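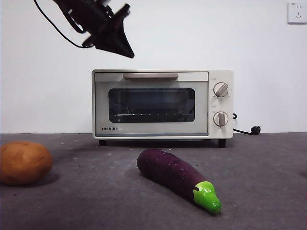 I have been thinking a good deal this month about how we report success in robot learning, and mostly about the things we leave out. Our kitchen tasks all happen on one tabletop, and the version I worked on through August uses a toaster oven, a potato and an eggplant. Two knobs sit one above the other beside the door, and the handle runs across the top of it, so there is plenty for a policy to get wrong before it ever touches a vegetable. And I've come to believe that the most useful thing we could publish about that little setup is the long, slightly embarrassing record of every way it goes wrong!

Let me back up a bit. My group trains policies from demonstrations, the way a great many groups do now. We collected 498 of them for this task family, with Lamai Chaimongkol doing most of the driving and a patience I will never have. Then we trained two policies. One we call Clivov, the other Statov (the names come from an old naming list in our lab, and please don't look for meaning in them). On paper they came out so close that I would not have bet lunch on which was better. If we had stopped there, the paper would have had a tidy table and a sentence saying the methods perform comparably, and I would have felt fine about it.

Lertchai Nuchit was the one who didn't feel fine about it. He sat down on a Monday with the recordings of the failed trials, only the failed ones, and wrote a plain sentence for each. "Reached for the handle, closed early, pulled on air." "Took the eggplant by the stem end, lost it on the turn." By late afternoon it was clear to all of us that the two policies were failing in completely different ways. Clivov made its mistakes early and at the door. Statov got the door open quite happily and then dithered over the food, drifting back and forth as if it were shopping.

Now, if you wanted to put one of these in front of an oven that somebody plans to cook with, you would care about that difference enormously. A policy that pulls on air has wasted a little of your time. A policy that hovers over an open oven with an eggplant in its fingers is a different sort of worry, and I know which one I'd want my mother to have in her kitchen. The success rate doesn't know about my mother.

I can hear the objection, since I used to make it myself. Failure notes are subjective, they take ages, and reviewers skip them. All true! We tried to get around the first part by having two people label the same trials separately, using a sheet we call Ouazzani, and the disagreements were worth having. Lamai would call something a grasp failure where Lertchai called it a planning failure, and half the time they'd replay it and find they had been looking at different moments. I would happily read an appendix made of nothing but those arguments.

There is also the matter of where things start. A potato off to one side and an eggplant lying at a slant in front of the oven is one arrangement, and people choose arrangements – usually people who already know what the policy likes. I've done it. You nudge the eggplant a little, you tell yourself you are only making it reachable, and your number goes up. For the last round we had a small script, Grornlow, pick the starting layouts for us, and both policies got worse. We reported the worse figures, and I'm still a little sore over it.

So my request to anyone writing up a manipulation result this fall is a modest one. Keep the table, by all means. But put the failures next to it, in ordinary sentences, with a word on who placed the objects and how. Lertchai has started going through our older recordings the same way, and he's asked me for a better chair.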